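Read the section on cushions before you open the main file. People who skip it write to us about the cushions.

# grarnside-room

A record of where things were put in one room at Grarnside, written down by the people who put them there. It has 3405 rows. Each row is one object being moved from one place to another during ordinary tidying, with a note of what it was, where it had been, where it went and whether anybody objected.

The main file is `moves.csv`. If you want something to read on a train, try `remarks.txt`, where the arguments are.

## What you get

```
grarnside-room/
 README.md
 moves.csv
 objects.csv
 places.csv
 remarks.txt
 old/
```

`objects.csv` lists everything that has a name in the record. `places.csv` lists everywhere a thing can be. These were meant to be separate ideas. Then somebody put a cup on a plate, and the plate had to go in both files. It is `plate_white_round` in one and `on_plate` in the other, and we would ask you to be kind about it.

`old/` holds the first version, in which every place was called "side". The side of what was left to the reader. Please don't use it for anything.

## The room

Most of the record happens in or near one corner, where the walls are white and the floor is grey tile with a marble pattern. The pattern matters more than you'd think. Small pale objects dropped on it vanish, and a fair share of the rows marked `found` are for things that had been in plain view all along.

In the corner stands the black cabinet. It is tall, plain and matt, and its top is the most contested surface in the building. Every household has one of these: a flat thing at a handy height, near where people walk, on which all objects come to rest. Ours has the place name `cab_top`, and it accounts for more rows than any other two places put together. The front of the cabinet has the name `cab_front`, and nothing has ever been put there, although Efraín insists the entry stays in for completeness.

The white round plate lives on `cab_top`. Its job, as originally set out, was to give small things somewhere to be. Keys, a folded napkin, a cup between drinks, whatever had come out of a pocket. It has done this so well that small things now arrive from other rooms.

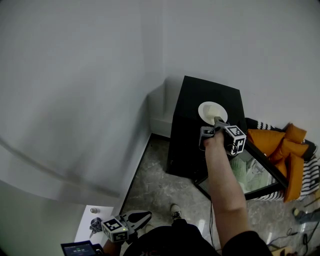 Rules for the plate, as they stood by the end:

- One thing on the plate at a time. Two if one of them is a napkin.
- Lift the thing off the plate before moving the plate. There are 25 rows where this was not done, and they are marked `both`.
- Moving an object from one side of the plate to the other is not a move. It is fidgeting. Leave it out.
- Napkins count as one object whether folded or not. An early attempt to log folding as its own event was dropped after a morning.

## Columns in moves.csv

| column | what it holds |
|---|---|
| `n` | row number, nothing cleverer |
| `object` | a name from `objects.csv` |
| `from` | a name from `places.csv`, or `unknown` |
| `to` | a name from `places.csv` |
| `how` | `lifted`, `slid`, `both`, `nudged`, `found` |
| `who` | initials, or blank if no one would own up |
| `settled` | `y` if it was still there at the next look, otherwise `n` |
| `remark` | a number pointing to a line in `remarks.txt`, usually blank |

The `from` column is filled in by memory when the mover forgot to look first, so treat it with some reserve. The `to` column is good. People know where they have just put a thing. It is the only moment in the life of an object when anyone does.

`slid` is used for anything that kept touching the surface the whole way. `nudged` is the same but by accident. The line between the two was drawn by asking the person concerned, and the person concerned tended to say they had meant it.

## Cushions

There are three orange cushions. They appear in `objects.csv` as `cushion_a`, `cushion_b` and `cushion_c`, and you should put no faith in the letters whatsoever.

The difficulty is that they are the same cushion three times over. Birgit Oltmanns began the record with a firm idea of which was which, based on where each sat: one upright at the back, one lying flat, one standing at the front. This held for as long as no one leant on them. After that the letters were given out afresh each time by whoever was nearest, so a row saying that `cushion_b` went from `stripe` to `floor` tells you that a cushion went from `stripe` to `floor`. That is still worth knowing.

If you are adding things up, merge all three into `cushion`. If you are trying to follow one cushion through the whole record, we admire you and can't help.

`stripe`, by the way, is the black-and-white striped fabric. It is entered as a place because cushions go on it. It also turns up as an object when somebody straightens it, and straightening it with cushions on top produces four rows, all of them slightly wrong.

## The glass panel

The black-framed glass panel gets a section to itself on the grounds that everyone asks. Its place name is `leaning`. There is no second half to that name. It leans, at a slant, near the cabinet, and the plan was to find somewhere better for it in January.

For the tidier it does two awkward things. It takes up floor you would like to stand on while reaching the cabinet, and it reflects. Several people have logged an object as being behind the panel when they were looking at a reflection of one somewhere else. We corrected those we caught. The rest are in there with `settled` marked `n`, for the good reason that at the next look there was nothing behind it.

Please don't use the panel as a place. It was tried. 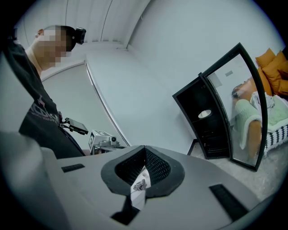 ## How the tidying was done

A session has no set length. It starts when someone looks at the room and sighs, and it ends when `cab_top` is down to the plate and whatever is on the plate. The going rate is 10 moves for a light session. A heavy one, say after people have had lunch in there, can be several times that.

The working order, learned slowly:

1. Floor first. Anything small and brown on the floor gets picked up and looked at before it is named. Too many early rows say `brown_thing`.
2. Cables next. They aren't objects for our purposes, they have no proper place, and they come back. Push them towards the wall and say nothing.
3. Cushions onto the stripe, in whatever arrangement you can live with.
4. Cabinet top last. Start with the cabinet and you will fill it again with the things from the floor.

Step 4 was the subject of a long dispute. Efraín Restrepo held that the top should come first because it is what you see when you walk in, and a clear top cheers everybody up. Birgit held that it doesn't stay clear. The record bears Birgit out, and Efraín has replied (remark 3, for those following along) that the record was kept by Birgit.

Shoes and boots are left out altogether. They move about a great deal, but there is normally someone in them.

## Things we know are wrong

- `cup` and `napkin` are mixed up in places. From across the room, a small white item on a white plate is a small white item on a white plate. If the row has `object` set to `small_white`, that is a person being truthful, and you should value it above the others.
- Two spellings of `grey` were in use. We have changed them all to the proper one, but `remarks.txt` was left alone, out of respect.
- Objects put down "for a second" were sometimes not logged. Most of them are probably still there.
- `settled` depends on when the next look was. If the next look came straight away, nearly everything had settled. If it came after lunch, hardly anything had.
- Everyone who took part was tidying a room they knew was being written down. We suspect the real rate of tidying is lower. We don't suspect it by a small margin.

## What it's good for

It has been used to work out which surfaces fill up fastest, to settle whether a second plate would help (it would be full too), and to write a short tidying rota for the Driluvville house, where they have a black cabinet of their own and had thought the trouble was with them.

It is no good for learning how to tidy a kitchen, a child's bedroom or anything with drawers. Drawers would have ruined it. A thing in a drawer never gets tidied again, so it would show up as settled for ever and make us all look marvellous.

It would also be rash to take this as how people in general behave. It is one room, a handful of people and a plate.

## Adding rows

Send them in the same column order, with new objects added to `objects.csv` first. Use names that a stranger could follow. `efrains_thing` has been turned down twice.

If you have a correction, give the row number and what you think happened. If the correction concerns a cushion, see above.

## Names and thanks

Kept by Birgit Oltmanns, with Efraín Restrepo, who drew up the list of places and still checks `cab_front`. Thanks to Jelley for reading the remarks and asking for some of them to be softened, and to Huamán for typing up the early pages, which had been written on the back of a menu and left, for quite a while, under the plate.

Use the files as you like. Say where they came from, and put them back when you've finished.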